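Chapter 7
Starch Thickening in Dairy-Free Sauces

Terms used in this chapter: gelatinization, slurry, amylose, amylopectin, retrogradation, weeping, shear, pregelatinized starch

A sauce made with dairy cream gets part of its body from milk fat and part from milk protein. When the cream is replaced with a plant milk, most of that body is lost and has to be supplied in another way. In small kitchens the usual choice is starch. Nut pastes, bean purees, and gums are covered in Chapters 8 and 9 and are mentioned here only where they change the way a starch behaves.

The chapter assumes that the reader can make a basic roux and has worked through the section on plant milks in Chapter 4. Weights are given in grams throughout. Starches pack differently from one bag to the next, and a tablespoon is not a reliable measure for the recipes that follow.

7.1 What happens when starch is heated

Dry starch is made up of small granules. In cold liquid the granules take up a little water and then settle to the bottom of the container. A slurry left standing must be stirred again before it is used.

As the liquid is heated, the granules swell. Over a certain range of temperature, which depends on the plant the starch came from, they lose their ordered structure and take in many times more water than before. The process is called gelatinization. The sauce thickens partly because swollen granules crowd each other and partly because some of the starch leaks out into the liquid between them.

Two kinds of molecule are involved. Amylose is mostly a straight chain. Amylopectin is heavily branched. Starches with a fair share of amylose, such as cornstarch, turn cloudy and set to a firm gel when they cool. Starches low in amylose, such as waxy corn, stay softer and do not set in the same way. Tapioca falls between these cases and gives a clear, somewhat stringy sauce.

Heating past the point of full swelling does not make the sauce thicker. The granules begin to break, and the sauce thins. Hard stirring has the same effect, and so does a long simmer with tomato or lemon juice. Acid should be added after the pot is off the heat.
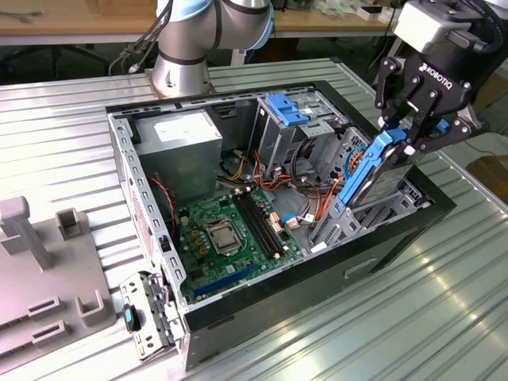 7.2 The standard slurry

The test sauce in this chapter is referred to as the Piltham base. It is used in every exercise so that results can be compared. One batch contains:

Unsweetened soy milk, 500 g
Neutral oil, 43 g
Cornstarch, 34 g
Cold water for the slurry, 100 g
Salt, 4 g

Whisk the cornstarch into the cold water until no lumps remain. Heat the soy milk, oil, and salt in a heavy saucepan over medium heat until steam rises steadily. Stir the slurry again and pour it in slowly, whisking as it goes in. Bring the sauce to a low boil, hold it there for one minute, and remove it from the heat.

A thicker version, used in Exercise 7.3, raises the cornstarch to 47 g. All other weights stay the same.

7.3 Cooling and storage

When a cooked starch sauce cools, the chains line up again and squeeze out water. The realignment is called retrogradation, and the water that collects on the surface is called weeping. Amylose does this within hours. Amylopectin takes days. Freezing makes the problem worse in any sauce thickened with plain cornstarch, and a thawed batch is often spongy.

Noreen Dunne's kitchen notes, reprinted at the end of the chapter, record the base after one night and after four nights in the refrigerator. Compare her entries with your own before starting Exercise 7.2.

Review before continuing

1. Explain why a slurry is mixed with cold liquid.
2. State two causes of thinning in a sauce that has already thickened.
3. Name a starch suited to a sauce that will be served cold, and give the property that makes it suitable.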